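Let us hang out our washing

April 27, 2023 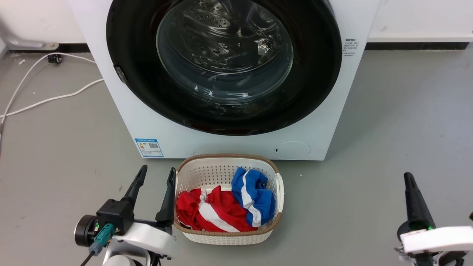 A front loader with its energy label still on the front panel.

When I bought my unit in Toltholm, the by-laws came as a stapled booklet of 53 pages. Page 31 says no laundry may be visible from the street, from common property or from any other lot. My balcony faces the street. My bedroom window faces common property. In practice I own a clothesline I am not allowed to use.

I think rules like this should be struck out by law, and I think the state should do it instead of leaving it to each building to argue over.

The case for the ban is property values. I have heard it at every annual meeting since I moved in, and I have never seen a figure put to it. Provora, two suburbs over, dropped its ban years ago. Flats there still sell within a few weeks, and on a sunny morning there are sheets on half the balconies. It looks like a place where people live.

The case against the ban is money, mostly. Our building gets more than 3,000 hours of sun a year and we are told to run dryers through it. My power bill for last year came to $1,846, in a one-bedroom unit with gas cooking. A neighbour with three kids paid $3,665. Not all of that is the dryer, but she runs hers every night, and she would rather not.

We put energy labels on whitegoods so buyers can choose the one that uses less. I support that. It is odd, though, to ask people to compare stars in the shop and then forbid the one method of drying that uses no power at all.

Some objections are fair. Things blow off balconies, and a wet doona dripping on the barbecue below is a nuisance. A by-law can deal with that. It can say washing must be pegged, kept inside the railing and brought in by dark. I would vote for it tomorrow.

Renters have it worse. They can't vote on by-laws, and they can be breached for a pair of socks — I know of two tenants in the Karppinen Street block who were. They pay the bill for a rule other people made.

The by-law review opens for submissions in June. I will be sending one in, with page 31 attached.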